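Products > Simulation > Pruteo Bench > See It Run

Overview Specs Open Day Pricing Contact

Pruteo Bench with the Parkby Room

Pruteo Bench is simulation software for people who want to find out what their robot arm program does before the arm does it. You load a room, stand an arm in it, give it a job and watch. The Parkby Room is the bedroom-ish interior we ship with every license, and it's the one we run on the big screen at our open day in Aromville. The job on the screen is tidying the top of a chest of drawers, a task most of our visitors have been putting off at home. 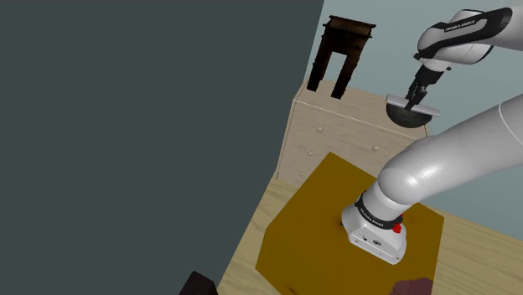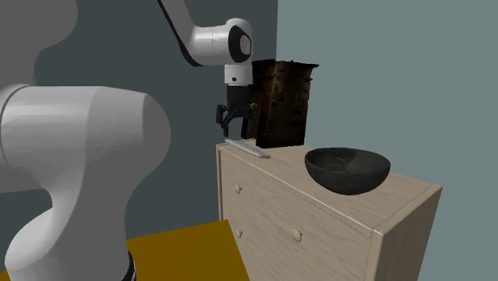
The Parkby Room, dresser-top task, running in Pruteo Bench.

What happens at the open day

The open day is held every March, on a Sunday, at the Zepeda building. Doors open at 10 a.m. and the first run starts at 10:15, by which time the good chairs are gone. Nicanor Bañuelos drives. He wrote most of the contact solver and has strong feelings about bowls, which he will share if you sit near the front.

A bowl is a rude thing to hand to a gripper. It has a thin rim and a round bottom, and it rocks if you set it down with any enthusiasm. A knife lying flat is worse in its own way: there's hardly anything to get hold of, and the fingers have to come down very close to the furniture to do it. Last year a visitor suggested we switch to cubes. We do have a cube task. It's under File > Samples, and it looks terrific, and it will teach you very little about your kitchen.

The morning is a straight demonstration. Nicanor starts the task, pauses it, swings the camera to wherever somebody asks, and starts it again. He'll change the friction on an object if you call out a number. People call out silly numbers. Please do; we've fixed two bugs that way.

After lunch (sandwiches, plus a soup that Josée Gosselin describes as "present") the workstations are free and you can try your own program. Bring it on a USB stick. Bring a second USB stick.

Things we show on purpose

Resets. Every run begins with the objects put back, and you choose how far they're allowed to wander from their usual places. Set the spread to zero and your program will look brilliant. Set it to something resembling an actual household and you'll learn what you bought this for.

Viewpoints. You can put a camera anywhere in the room, including places where a sensible person would never mount one. An arm has a way of parking itself between the lens and the one thing you wanted to see. Bench lets you record from several cameras during the same run, so when the shoulder fills half of one view you still have the others.

Failures. We leave them in. In a batch of 2,000 runs there will be drops, misses and the occasional slow, confident reach toward nothing at all. The log viewer sorts them by type and opens each one at the moment it went wrong, or a moment before, if you like suspense.

Things we'd hoped you wouldn't ask

Can it do cloth? Somewhat. A folded towel behaves. A fitted sheet does not, and we consider that realistic.

Do the drawers open? Yes, in the Parkby Room from version 4 on. The knobs are small, which was our modeler's idea, and he has been spoken to. Drawer tasks are a separate sample and we don't run them on the big screen before noon.

Will a program that works in Bench work on my real arm? It will work better than one you never tested. Lighting, wear, cable drag and the cousin who leans on the table are all still yours to deal with. Bench has settings for the first three.

Is the room always this tidy? The floor is, yes. We've had complaints that no one could possibly live there. A clutter pack is available and Josée will be happy to quote you for it. It includes socks.

What comes in the box

There is no box. You get a download and a license key, and a PDF manual of 143 pages that was shorter before Nicanor added the chapter on bowls. The license covers:

- Pruteo Bench for one workstation
- the Parkby Room with furniture, mats and tabletop objects
- sample tasks (dresser top, drawers, cubes)
- the log viewer
- a year of updates and email support

Arm models are loaded separately, so check the compatibility list on the Specs page before ordering. If yours is missing, write to us. We'll either add it or explain at some length why we haven't.

You'll want a decent graphics card. It will run without one, in the sense that a shopping cart will get you to the airport.

Pricing

Single workstation: $393 per month. Teaching licenses cost less and come with the same rooms. The clutter pack is extra, see above regarding socks.

Open day visitors can take home a 30-day trial key, printed on a card, in a typeface where the zero and the letter O are the same. We know. New cards are being ordered. Until they arrive, it's always a zero.

Coming along

Entry is free, but tell us you're coming so the soup can be scaled. Use the Contact page and put "Parkby" in the subject line. Parking is behind the building; the spaces marked Zepeda are for everyone on the day, whatever the sign says. The last run on the big screen is at 3:30 p.m., and Nicanor takes requests for that one, within reason. Cubes have never been requested twice by the same person.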